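From: Eftychia Christodoulou
To: Dolleston manipulation list
Date: Nov 24, 2023
Subject: Re: [dolleston] How many grocery sorting episodes until training?

Hello Jad, hello all,

Jad Fakhoury wrote:
> We have now 328 episodes of the grocery sorting task from Skiser.
> Do we wait for the full 1000 before we train the first policy?
> Regula thinks we should train early and look where it fails.
> Also, can I leave the bag always at the same place? It makes
> the reset much faster.

I agree with Regula. Please start one training with the 328 and keep recording at the same time. The 1000 is the number we promised for February, but it is not a magic number.

About the bag: please move it. When I checked the episodes of this week, in too many of them it was under the left arm at the start, and I am afraid the policy will learn the place and not the bag. The same is true for the objects. Small boxes like the soap are the ones I worry about most, so turn them to different angles.
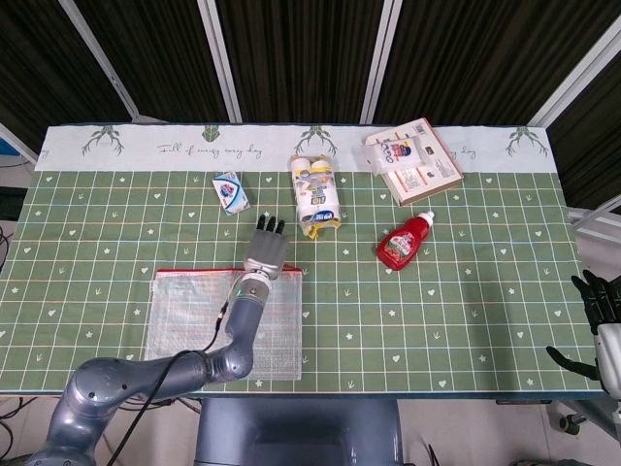 Sorting task, zipper bag under the left arm, ketchup bottle on its side.

I like that one product is on top of the flat box. We need more starts of this kind — stacked, lying down, close to the far border of the cloth. Please write "stacked" in the notes field, so Fergal can filter them later.

One more request. The bag is translucent and the pattern of the cloth shows through it. Could you record 5 sessions on a plain cloth? I would like to compare them before we continue on the green one.

If an episode fails, do not delete it. Mark it as failed and upload it with the others.

Best regards,
Eftychia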